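Projet Oturow - point d'étape pour le fonds Llorente

Rapport intermédiaire, période novembre à février. Version courte, le détail des comptes suit dans le tableur.

Tournage. Terminé côté Nundville, 56 heures de rushes, dont une bonne part en répétition avec l'ensemble de cuivres. Le concert de clôture est en boîte, deux caméras au lieu de trois (la troisième n'a pas été louée, économie reportée sur l'étalonnage). Reste quatre entretiens à faire avec les anciens de l'école de musique, dont un à déplacer, la salle étant prise.

Son. C'est là que ça coince. Les bandes d'archives prêtées par la fanfare sont plus abîmées que prévu, devis Masex revu à la hausse. On a demandé une numérisation par lots pour ne pas bloquer le montage. Premier lot reçu, correct, un peu de souffle dans les aigus. Second lot attendu. 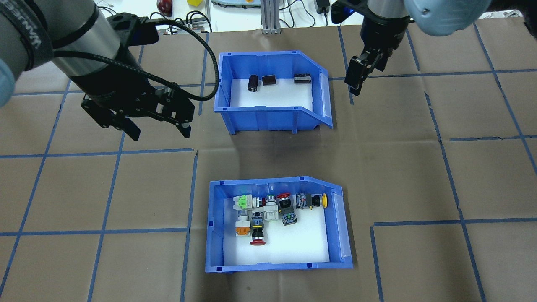
Dernière modification de cette page : février, 17 h 40

Montage. Un premier bout-à-bout existe, trop long évidement. La partie sur la tournée fonctionne bien, celle sur la fondation de l'ensemble traîne, on va couper dans les discours. Monteuse disponible jusqu'à fin mars seulement - à confirmer de votre côté si une prolongation est envisageable, sinon on réduit le film d'un chapitre.

Droits. 374 extraits musicaux et photos recensés, la plupart libérés. Pour le reste, relances envoyées, deux ayants droit injoignables. Musique de remplacement prévue pour la séquence du train.

Public. Projection de travail à la médiathèque : plus de 423 inscrits pour les deux séances, liste d'attente fermée. Retours bons sur l'image, mitigés sur la voix off, qu'on réenregistre.

Budget. Dans les clous sauf le poste son. Nous demandons le virement de la deuxième tranche avant la fin du mixage, et l'accord pour basculer le reliquat déplacements vers la restauration des bandes. Les justificatif sont prêts.

Prochain point après le mixage. Bande-annonce à suivre par mail, sous-titres anglais compris.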